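Oiling an old wooden table before winter: which oil, and how many coats?

Posted in Home & Workshop > Wood and finishes
Viewed 200 times

grainchaser
Hi all! I just brought home a big old table from a house clearance in Setstead and I'm so excited about it. The seller thought it was from the fifties but couldn't say what wood it is. It's a warm orange-brown with long wavy streaks, and somebody put a thick, sticky finish on it that I've now sanded off (two evenings, very dusty, great fun). I want it to look good but also survive kids, soup and homework. Oil or varnish? And if it's oil, how many coats, and how long do I wait in between?
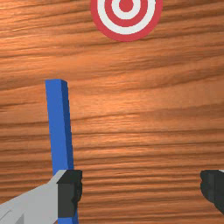 I've got half a can of Danish oil in the garage that I opened in July, plus a sample of hard wax oil. The room gets to 60 percent humidity on a bad day, if that matters. I can leave the table alone for a week, but after that we need somewhere to eat!

plankton_pie
Oil, oil, oil! You will love it. Varnish is tougher against soup, sure, but when it gets scratched you have to redo the whole top, and with oil you can rub a bit more into the bad spot and carry on with your life. I've done four tables now and every one of them got better looking with use.

My routine: vacuum the dust, wipe the top with a barely damp cloth, let it dry overnight, then go over it lightly with fine paper because the damp raises the grain. Put on a thin coat of oil, wait fifteen minutes, and wipe off everything that hasn't soaked in. I mean everything. Sticky tables nearly always come from oil left sitting on top. Wait a full day, then do it again. Three coats is plenty for Danish oil.
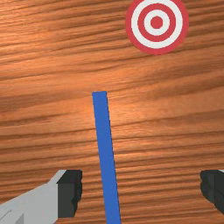
The end grain drinks more than the top, so give the edges an extra go on the first day. And please lay your oily rags out flat outdoors until they're stiff, don't ball them up in the trash. They can heat up on their own and catch fire.

At your humidity I'd open a window and give each coat a bit longer. Post an update, I want to see how it comes out!

dovetail91
use the wax oil. two thin coats, done

grainchaser
Thank you both! Going with the Danish oil and starting on the edges tonight. The wax oil can go on the shelf I'm making next.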